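Journals > Housing and Daily Life > Section 2

2. Evening meals and shared kitchens in Festdale

Households in the Festdale blocks were built with one kitchen per landing. Most tenants cook between five and seven, and the wait for a burner shapes when children eat and go to bed. We kept meal diaries with 12 households in January.
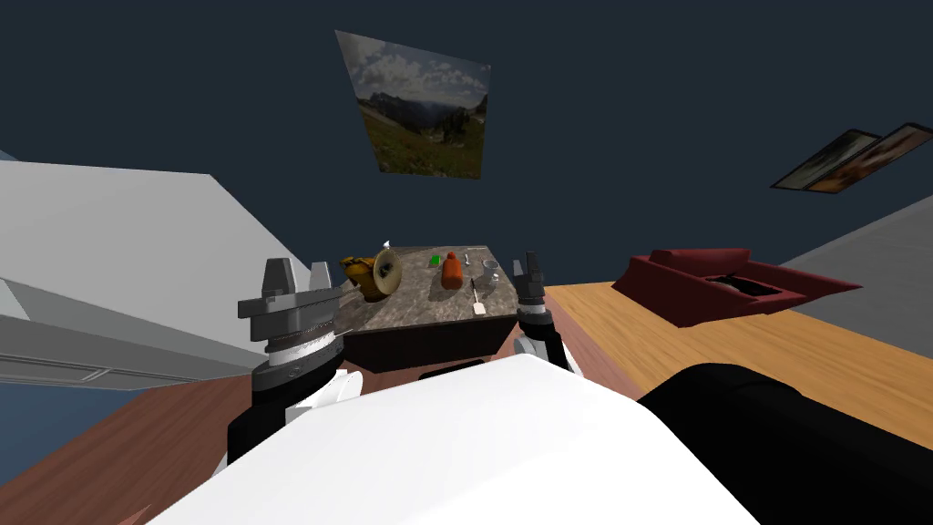
Figure 2. Simulated room with a table and a glass cup.

Diaries were filled in by whoever cooked. Entries were short, often only the dish and the time. Where two families ate together we counted one meal and noted both names.
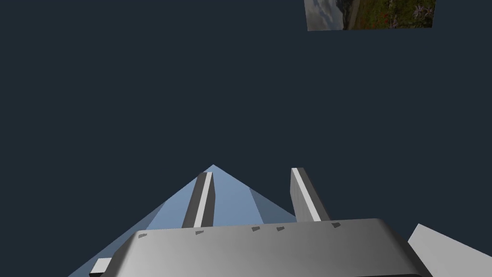
Families on the Grernisell side ate later than those on the Cireck side, by around 2 hours on most evenings. Bus times explain part of this. The last shift at the Mägi bakery also ends late, and several cooks waited for someone to get home.

Print this section | E-mail to a colleague

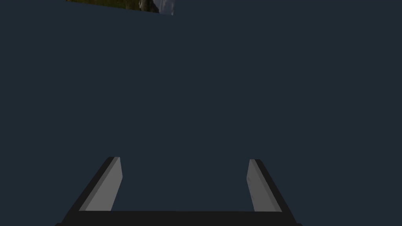
Razia Khattak
Department of Home Studies

Soup and rice were the most common dishes in both groups. Leftovers were eaten cold at midday and seldom written down, so the diaries understate them. Rent records from 2000 list the same landings with fewer tenants.
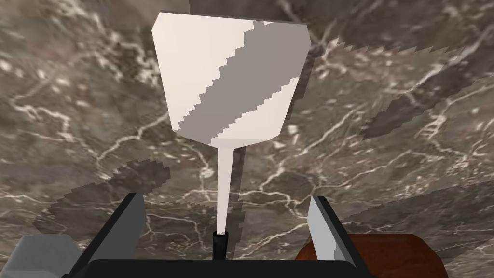 Khattak's count of shared meals is too low, one tenant told us, as people also carry plates across the hall and never think to write it down.

3 comments | 12 shares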